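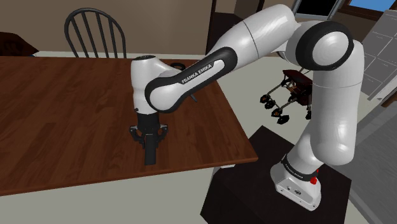

Water Use in a Student Residence: Results of a Shower Timer Trial
Project report, February 2023

1. Background
The Juseck residence has one water meter per floor, so students never see what they use. The monthly bill is split evenly between the rooms. Our group wanted to find out if a simple timer in the shower would change how long people stay in it.

2. Method
We asked for participants on the second and third floors, and 50 students signed up. Each one wrote down the start and end time of every shower on a card kept in the bathroom. The trial ran for 14 days. For the first week there was no timer. For the second week we stuck a Puro sand timer to the wall of each stall. It runs for five minutes and makes no sound.

Cards with missing end times were left out. After this we had 351 usable entries for the first week. We measured the flow of the shower heads with a bucket and a kitchen scale.

3. Results
Showers were shorter in the second week on both floors. The change was larger on the third floor, where the stalls are newer and the timer hangs at eye level. Evening showers changed less than morning ones. Several students wrote on their cards that they turned the timer over twice.

4. Problems
People knew they were being timed in both weeks, and this may have made the first week shorter than normal. Two timers fell off on the first night and had to be glued again. The weather also got warmer during the second week. We did not record hair washing, which we should have done.

5. Costs
The timers, glue and cards came to 225 in total, paid from the course budget. The timers will stay up until June, when the floor meters are read again.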